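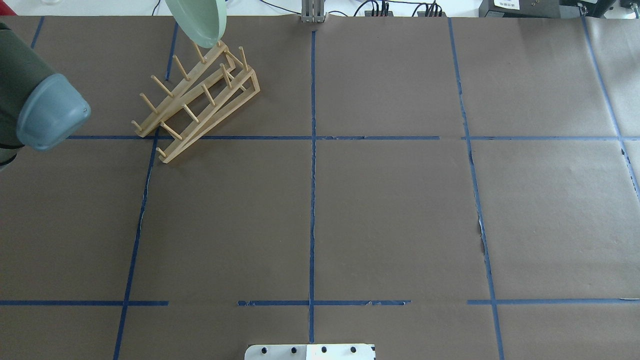

Hazel Sorensen objected at the interim review that a household's water use at the sink could not be judged from the monthly bill alone, and asked that the method be changed before the May readings. The project group accepted the objection. Section 2 of this report has been rewritten accordingly.

2. Method

The study covered 24 households in Vellville, all on metered supply. Each household kept a written log of dishwashing for 31 days, recording the time of day, the method used (running tap, filled basin or machine) and the meter reading before and after. Logs were collected by Amos Baptiste and checked against the bills. Two logs were incomplete and were excluded from the totals — they are kept in Appendix B.

3. Findings

Households that filled a basin used less water per wash than those that rinsed under a running tap. The difference was largest after the evening meal. Machine users varied widely, mainly according to whether plates were rinsed beforehand.

4. Limits of the Study

Participants knew they were being measured and may have changed their habits. The age of the faucets was not recorded. Rosalind Haddad has proposed that a second group include it in the entry form.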